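Ticket 234 - Jarholm nightstand, drawer sticking / fitted sheet popping off
Opened 07/09/2026 by Dorothy Haslam
Location: Entwistle unit 17, bedroom
Status: open, waiting on part

Two things, same room, putting them on one ticket.

1) Drawer on the Jarholm nightstand catches halfway out. Guest before last mentioned it, then the cleaner. Have to lift the front to get it moving. Tried candle wax on the runners, no change. Took the drawer out, left runner has a split near the back screw. Tightened screw, still catches.

2) Fitted sheet (the beige Skultetti) comes off the corner on the wall side. Washed it hot once, my fault probably. Mattress is 12 inches deep with the topper, package said fits up to 12 so no slack at all.

Update, same day: pulled topper, remade bed. Sheet holds better but I want to see it after a guest has slept on it. Drawer pushed shut and left alone for now. Duvet left folded back, pillows on, frame and the purple box back on top of the nightstand. 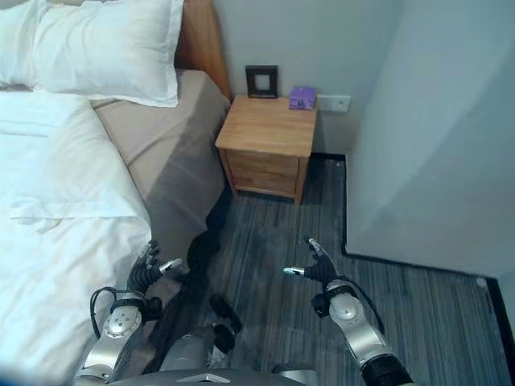
Can the nightstand stay in use until the runner gets here?
Fine to use the top, just keep the drawer closed and don't put anything in it.

Runner ordered from Allitz, 40 mm screws too becuase the old ones are chewed up. They said sometime in July, no day given. Left side only, right one is ok.

Still to do:
fit runner, check drawer slides with weight in it
check sheet corner after next checkout
if it pops again order the deep pocket one, same beige
topper is in the hall closet, dont throw it out

Leave ticket open pls, will close it once teh drawer is done. D.H.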